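Home | Courses | Handouts | Lab Hours

Handout 6: Looking After the Madholm Cell
8/29/18, Ravinder Dhillon

The arm on the white table is older than some of your opinions about it, so treat it kindly. You start with the gripper fingers, before power, before coffee.

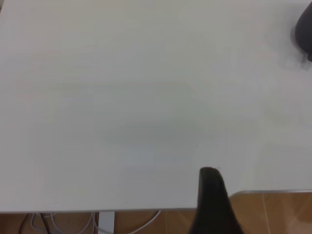 Wipe each finger with a lint-free cloth. The cleaner is the stuff in the Skavberg bottle. The stuff in the other bottle is for the whiteboard, as last year's group discovered in July.

Check the finger screws with the small driver. Snug is enough. If you hear a click, that was the thread, and you may go and explain it to Rhonda Girard.

Next, wipe the tabletop. Crumbs and specks count as parts if the vision program is in a bad mood.

Home the arm at 15 percent speed. Open and close the gripper 200 times using the routine called PRINDDEN (don't ask). Stay and watch it. Write down any sticking, and the cycle number, in the log.

Fault 742 means a finger didn't reach its end stop. Fault 169 means the same thing, in a different mood. For either one, power down and go back to the screws.

Recent handouts
Belt Tension for Optimists
Reading the Gagnon Wiring Diagram
Teach Pendant Manners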